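Notebooks > Shared bench > Bins and bar stock

August

Second pass at the bin layout for the red bars. Notes from the first pass are under Ikgate, and most of them still hold. Writing this up before the bench gets cleared for the Plollden parts.

Stock: rectangular bars, red-brown, from the Travar lot. Color varies a little between pieces. One bar is visibly pinker and lighter than the rest. I checked it against the others with calipers and got the same section, so it stays in the set. If anyone sorts by color later, that bar will end up in the wrong pile. Suggest sorting by length only.

Bins: gray metal, open top, sloping walls. The working bin sits on the light wood surface and the spare goes directly behind it. Marama Kingi asked whether the spare could move to the floor to free up bench depth. I tried it. The reach down to the carpet is awkward and I kept catching the rim with my sleeve, so the spare is back on the far side of the working bin.

The slope of the walls matters more than I had allowed for. A bar dropped near a wall slides down and settles parallel to it, with the long edge against the foot of the slope. A bar dropped in the middle stays at whatever angle it landed. With a full load this makes no difference. With only a few bars in the bin the ones along the walls are harder to get hold of, as there is little clearance on the wall side.

Procedure used:

Start with the bin empty and wiped out.
Place bars singly, no stacking.
One near the rear edge, one near the front edge, others wherever they fall.
Record resting angle against the rear wall.
Clear, wipe, repeat.

I ran 20 placements this way. In 7 of them a bar came to rest touching a wall along its full length. In 4 it touched at one corner only. The remainder were clear of all walls. I have not separated these by drop height, and should have.
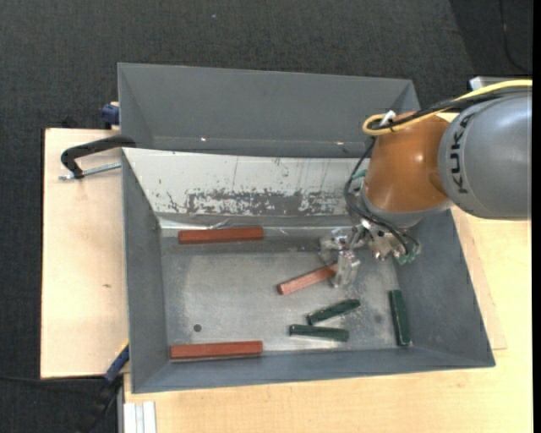 Page last changed: August, 4:20 p.m.

Three red bars in the bin, with the pinker one at an angle and its left end lower than its right. The other two are in the left half, close to parallel, one toward the rear and one along the front edge near the lower left corner. I would call this a fair sample of what a light load looks like. The front bar throws a dark shadow, and that shadow has been a nuisance when reading the position of the lower edge by eye. Measure from the top edge of the bar and subtract the section.

Lighting: unchanged from the first pass. I considered adding a lamp on the left and decided against it for now, so that the two sets of readings can be compared. The rear wall comes out much brighter than the bar color, and the rear bar is easy to pick out against it. For the front bar I have been leaning over the bin, which is poor practice and probably accounts for some of the scatter in the angle readings. A mirror would do the job. There used to be one in the Jaiswal drawer.

Load limit: 700 g per bin for this work. The bin itself will take far more. The limit is there to keep the floor partly visible and to stop bars from bridging across each other. Above it, bars start to rest on one another and the angle readings mean nothing.

Carpet: metal dust from the bin rims is getting into the weave of the charcoal carpet. It does not show, but it comes up on tape. Vacuum before moving anything. Do not sweep.

Open items:

Repeat the placements with drop height fixed at two values.
Mark the pinker bar on one end face. Pencil does not take; try a scribe.
Find or replace the mirror.
Deburr the rim of the spare bin, rear left corner.
Ask Marama whether the Travar bars are staying on this bench or going back to the rack after the Plollden work.

One correction to the Ikgate notes. I wrote there that the bars were being measured from the inside of the rear wall at floor level. They were measured from the rim. With sloping walls the two are not interchangeable, and the offset has to be taken off every rear distance in that table. The angles are not affected. I have left the old table as it was and added the offset in a separate column.

Contact the page owner | Copyright shared bench notebooks | Back to top

This site uses cookies to keep you signed in. Accept | Settings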